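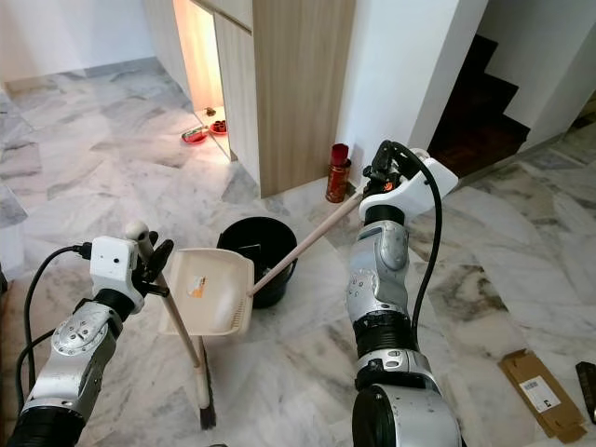
Ticket: Floor heating stops overnight, error 47
Product: Vastum floor thermostat
Site: Herkville, ground floor hall
Opened: 24 Aug 2022
Status: Closed
2 min read

Problem

The thermostat shuts off during the night and shows error 47 in the morning. Pressing the power button clears it and the heat comes back on, but the error returns the next night. The heating mat is under stone tile. It was installed last October and ran through the winter with no errors.

Checked so far

Breaker has not tripped. Wire terminals behind the faceplate were a little loose on the sensor side, so I tightened them. No change. Schedule was wiped and entered again by hand. No change. I also turned off the setback mode, and the error still came up.

Resistance of the heating mat was measured with the power off and matches the number on the install sheet. The mat looks fine to me.
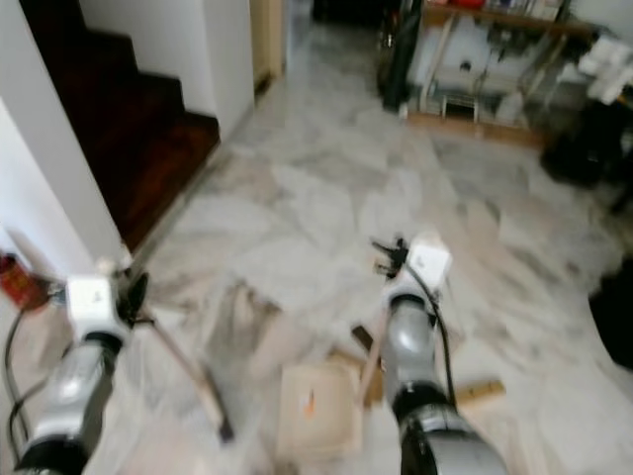
The floor sensor is a different story. With the floor at room temperature the display read 94 degrees, then dropped to a normal number when I moved the cable. It jumped up again after I put the faceplate back. The manual says error 47 is an overheat stop, which fits a bad reading. I do not want to lift tile to get at the sensor. Is there a spare in the conduit, or can the unit run on the air sensor only?

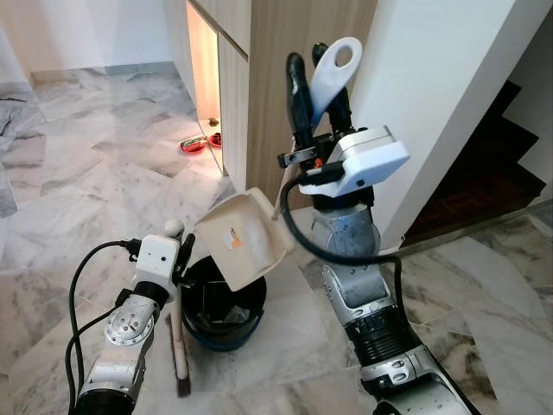

Kozan support wrote back that air-only mode should not be used over stone, and asked for the sensor to be disconnected and measured by itself while the cable was bent near the wall box. If the reading jumps, the break is in the last stretch of cable and can be cut out without touching the floor.

Result

Reading jumped when the cable was bent close to the box. Cut the cable back 2 inches, stripped it and reconnected. Display steady since then. Setback mode is back on. Schedule unchanged.

The replacement sensor from Ziltisen was not needed and is going back.

Contact support | © 2022 Kozan | Back to top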